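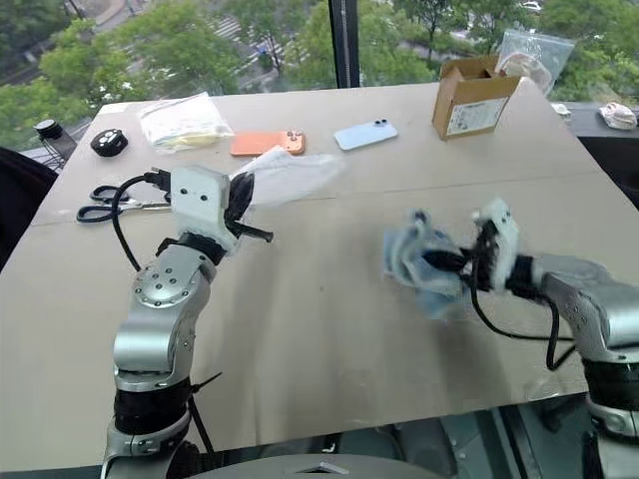 March 2021 – notes after the open day

Visitors came in 2 groups, the first from Mungate and the second from Standulau. Janaína Prado made the introduction and I stayed at the stop button. I write this down while I still remember it, so the next demonstration in May will be easier to prepare.

We showed the cloth task with both arms. The blue cloth is a good choice against the beige table cover, people could follow it also from the back of the room. The right arm did most of the holding. In the second group we had 3 failed grasps, all on a flat fold. I think the fingers close too high there – to check with Miranda's settings before changing anything.

Questions I could not answer well:
Why do we not use a softer finger? (A man from Grendmont asked it two times.)
How many recorded runs are needed for one new cloth? I said we have 680 for this one, but this is not an answer to the question.

Things to do:
Pull the table cover flat. There is a crease across the far half and it goes behind the cloth.
Decide what stays on the window side of the table. Phones, scissors, plastic bags and the open box were all there, and I would prefer a fixed list.
Look at the cable on the right gripper. It hangs in a wide curve, and I want it shorter before we increase the speed.
Try the same program with the blind closed. The light from the window changes a lot in the afternoon.

Janaína keeps the visitor list. Logs of both groups are copied, I did not open them yet.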